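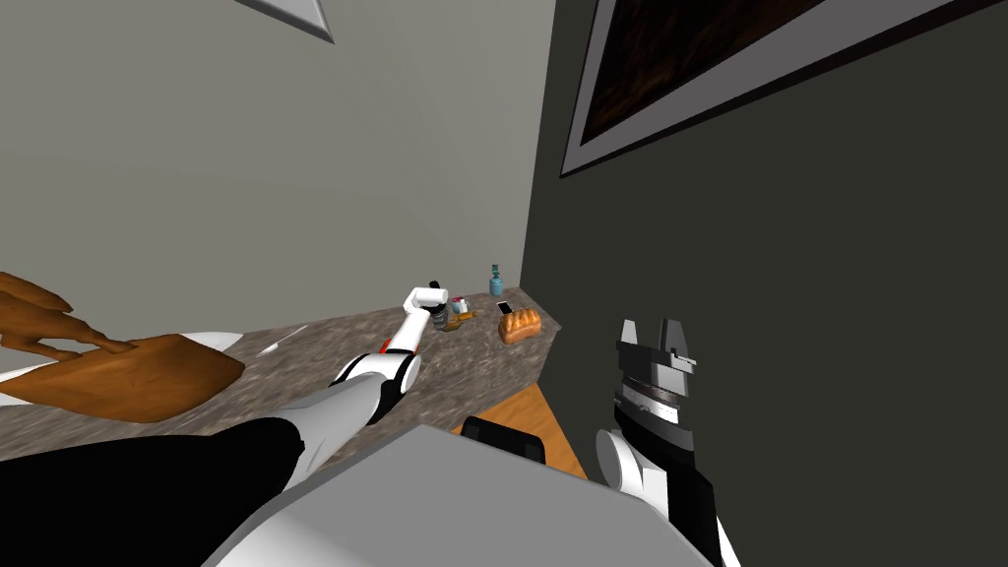
The Flurnport novels by Idalina Cunha are published by Barros in paperback and as ebooks. The questions below cover reading order, editions and file problems. They contain no plot details beyond the setting, a harbour town where most of the talking is done in kitchens. For readers who ask what Tess's kitchen looks like after the rebuild in book two, picture speckled granite running back into a corner, with one wall light grey and the other charcoal, and framed pictures hung on both.

In what order should the books be read?

Publication order. There are four full novels and one novella, Punard. The novella is set between books two and three but was written last, and it assumes you know how book three ends. Read it after book four.

Is each book a complete romance?

Yes. Every novel follows a different couple and closes their story. The boatyard dispute runs through all four and is settled in the last.

What is the difference between the first and revised editions?

The revised edition of book one corrects 17 errors in dates and ages and restores a short chapter told by the older brother. The text is otherwise the same. The edition is stated on the copyright page, under the name of the editor, Shirley Sutherland. Ebooks bought before November do not update by themselves - delete the file from your device and download it again.

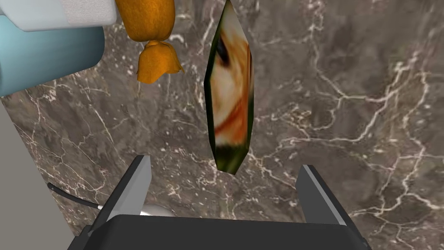 If the restored chapter is still missing after that, the old file is probably held in the reading app's cache. Sign out of the app, restart the device and sign in before downloading. Bookmarks and notes may be lost, as the two editions have different location numbers.

Why does my ebook show 1,243 locations and no page numbers?

Punard has no print edition, so there are no printed pages for the file to refer to. Progress can be shown as a percentage in most apps.

Why were the covers changed?

The first covers used textured backgrounds and thin script titles, which were hard to read at thumbnail size and worse on greyscale screens. A busy grey and brown surface, such as the veined marble shown here, breaks up fine lettering in much the same way. The new covers by Vasco Peixoto use flat colour and heavier type.

Are there audiobooks?

Books one and two only, both unabridged and read by Theophilus Abugri. No date has been set for the others. 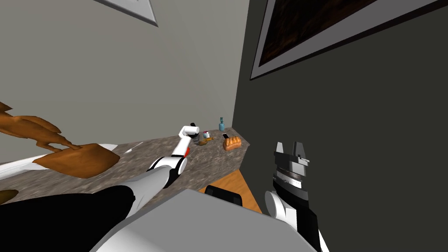 Large print copies are set in 16 point type on uncoated paper and are supplied to order through Tuvalell. They use the revised text throughout. Anyone planning to read at a kitchen worktop should note that these are thick books and do not stay open unaided - with small items already taking up the far half of the counter, as on this one, a folding stand at the near edge works better than a full-size rest.

Can a reading group get a discount?

Groups ordering four or more copies of one title should write to Ilídio Godinho at Barros before placing the order. Discounts cannot be applied afterwards.

Page last revised October 16, 2020.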